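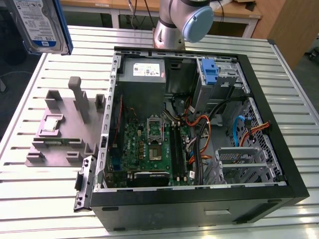

Taras Pasichnyk told me the hard drive is the part that still makes him nervous, even after 200 test builds, and he said it while the arm had one up in the air! I spent Wednesday afternoon at the Ragnarsson open day in Saline and I'm still grinning.

The processor and the memory each get their own spot in a gray 3D-printed fixture next to the tower, and the team prints a new one whenever a part changes (they're on number 19). We got almost 30 minutes at the table, with four of us asking questions nonstop - mostly me, sorry. They're back in November and I've already signed up.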